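4.2 Who keeps using the wallet after the first month

I went into this part of the study expecting a story about fees. Every store owner I talked to in Westhorpe complained about fees, the people at Kirell (the payments company that gave us the transaction records) kept bringing up fees, and our own first draft of the survey had a whole page on them. So I'll start with the dull news: fees explain very little of what we see. Shop owners who paid the higher rate dropped the mobile wallet at nearly the same pace as shop owners who paid the lower one, and the small gap between them goes away once you look at shop size.

What does matter is how long the money takes to arrive. Kirell ran two payout schedules side by side for the whole study period. On the first, a shop's wallet takings landed in its bank account the next business day. On the second, they were held and paid out in one lump at the end of the week. Shops were put on one or the other according to the date they signed up, and the sign-up desk switched schedules on a fixed rotation that the shop owners didn't know about. It isn't a perfect coin flip, and I come back to that further down, but it's a lot closer to one than we usually get in this kind of work.

The sample is 1623 small shops. Most sell groceries, phone credit or cooked food, with a long tail of tailors, barbers and repair stalls. I count a shop as "still active" if it took at least 5 wallet payments in a calendar month. That cutoff is low on purpose. A higher one would throw out the tailors, who might see a handful of paying customers in a slow week and still think of the wallet as their main way of getting paid. I tried stricter cutoffs too and the ordering of the groups never changed, though the lines got bumpier.

The next-day shops stay active much longer. The split shows up early, before most owners have had a single statement from the company, which makes me doubt that they are comparing totals or doing any careful math on cost. My reading is simpler. A grocer who buys stock every morning needs yesterday's money this morning. If it's stuck until the weekend she borrows to cover the gap, or she quietly starts telling customers that cash would be easier. Several owners described doing exactly that – one had moved the wallet sign from the counter to a shelf behind the door and said she'd bring it out again "when they learn to pay people."

The pattern is strongest among food sellers and weakest among repair stalls. That fits the same reading, as repair stalls buy parts in batches and can live with a weekly lump. It also fits what Oyelaran, the wholesaler that supplies a good share of the grocers, told us about its own credit book. Grocers on weekly payouts asked for supplier credit more often, and they asked for it toward the end of the week.

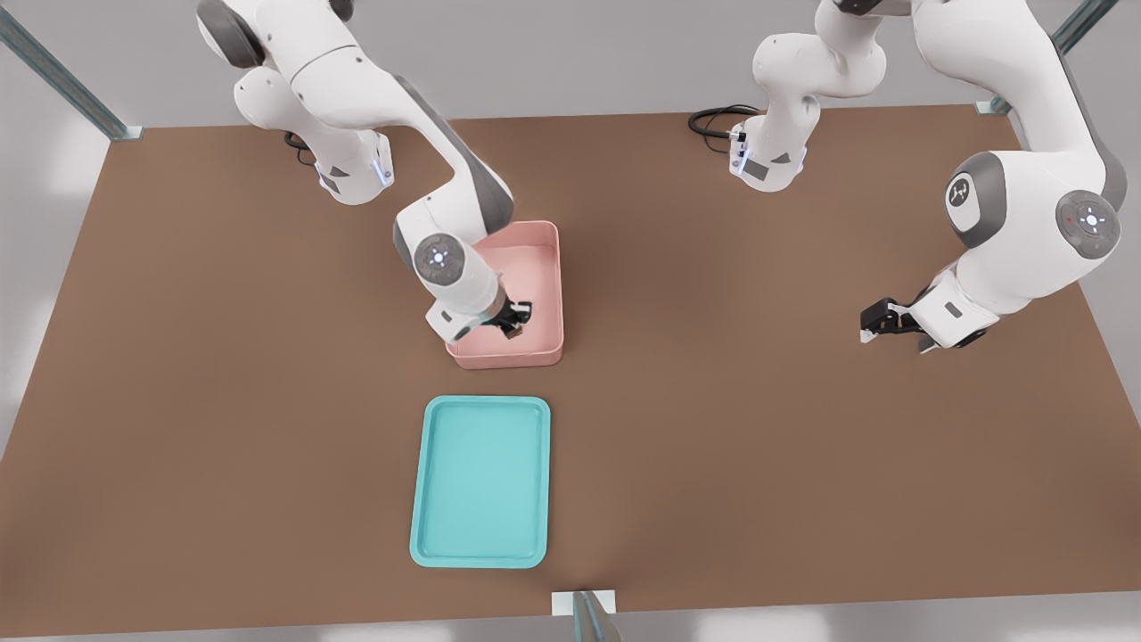
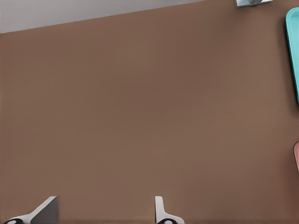
Figure 3. Two rendered views of the brown tabletop in the simulated workspace.

Now for the worries. The first is the rotation at the sign-up desk. If a sharp owner had figured out which days gave the better schedule, the next-day group would be full of sharp owners and I'd be crediting the payout speed for their good sense. I checked this in a few ways. Sign-ups don't bunch up on next-day dates. The two groups look alike in age of shop, type of goods, distance from a bank branch and whether the owner had used any other wallet before. And when we asked owners straight out how their schedule had been picked, the usual answer was a shrug. Some thought it depended on their bank. A few were sure it was a punishment for something.

The second worry is December. Sales jump for nearly everybody that month, and a shop that had been limping along under the activity cutoff can pop back over it for a few weeks and then sink again. If you stop the clock at the end of the year, as our earlier working version did, the weekly-payout group looks healthier than it really is. In the main results I therefore let the clock run past the holiday and count a shop as gone only after 2 months in a row under the cutoff. Dropping the holiday month altogether gives nearly the same picture.

The third is the one I lose sleep over, and I don't have a clean fix for it. Partway through the study a rival wallet called Nerka opened in the same neighborhoods with its own next-day payouts and a pretty generous sign-up gift. We can't see Nerka's records. A shop that looks to us like it gave up on mobile payments may simply have changed apps. If weekly-payout shops were the ones most tempted to switch – and I'd guess they were – then what I'm calling "dropping the wallet" is partly "dropping this wallet." That's still interesting to the company, obviously, but it's a different claim from the one in our title. The follow-up survey asked about other apps, and those answers suggest switching is real and fairly modest. Survey answers about phones are shaky, though. People share handsets, forget which app is which, and sometimes call every wallet by the name of the first one they used. I'd treat the gap reported in this section as an upper limit on how much payout speed pushes shops back to plain cash.

A word on the records themselves. The version used here is the extract dated Jul 18, 2019. An earlier one had a fault in how refunds were stored, so that a refunded sale counted as two payments. This mattered most for phone credit sellers, who handle lots of small mistakes and reversals, and it made them look like the happiest wallet users in town. Once the refunds are fixed they sit right in the middle of the pack. If you've read the draft we circulated before then, please ignore what it says about phone credit. I was rather fond of that result and had built a little theory on it, now deleted.

I also want to be careful about what "next day" means in practice. The schedule says next business day, but bank cutoffs push late-evening sales back by one more, and a long weekend stretches things further. Food stalls do most of their trade in the evening, so they get a slower version of the fast schedule than the label suggests. When I rank shops by the delay they really faced, leaving the schedule name aside, the link between waiting and quitting gets a bit tighter. I keep the schedule names in the main table anyway, as the true delay depends partly on when a shop chooses to open, and that brings back the very problem the rotation was meant to solve.

What I can't tell you from any of this is whether a same-hour payout would do better still. No shop in the sample had one. The owners we asked liked the idea, but they also liked the idea of lower fees, and we've seen how much that turned out to matter. Section 5 looks at the shops that changed schedule partway through, where the numbers are smaller and the comparison is messier, but where we can at least watch the same owner under both arrangements.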